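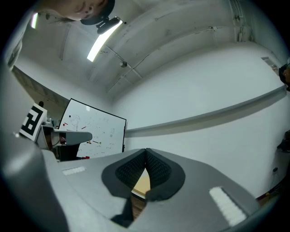

How often do we run the gripper check? Before every collection block and again after lunch, because the pads drift more than you'd think over a long morning.

I took over this sheet from Macario in June, so the comments are mine unless I say otherwise. Grab me if something reads weird!

## Before the first demo

- [x] **Fingertip pads.** Dotted texture still there across both pads, no shiny patches. *The left one on pair 2 is getting slick, so I've put it on the watch list.*
- [x] **Closing gap.** Close on the test block slowly and let go. Both tips should touch it together.
- [x] **Marker cards.** Flat, clean, corners down. *A lifted corner wrecked 14 demos in the Prostcombe set (still a little sore about that one).*
- [ ] **White pads on the body.** Press the edges with a thumb. *Skipped it today, Safta had the spare adhesive over at Donemton.*
- [x] **Cap camera.** Snug on the brim, pointing down at the hands. Lean forward like you're working and make sure it stays put.

## While recording

- [x] Wrist view and cap view start on the same clap.
- [x] Both grippers tracked for the whole warm-up. *Lost one for a second when Jacinto crossed his wrists, came right back.*
- [ ] Note the operator on every episode. *I forgot two. Sorry, Annelies!*

## What the check is buying us

We trained the Sani policy twice, once on everything and once with only the checked blocks. The checked one finished 13 more trials on the block handover, with some of the data thrown out! Nga wants it repeated with a different operator before it goes in the draft, and I'm with her on that.

Still open: new pads for pair 2, adhesive back from Safta.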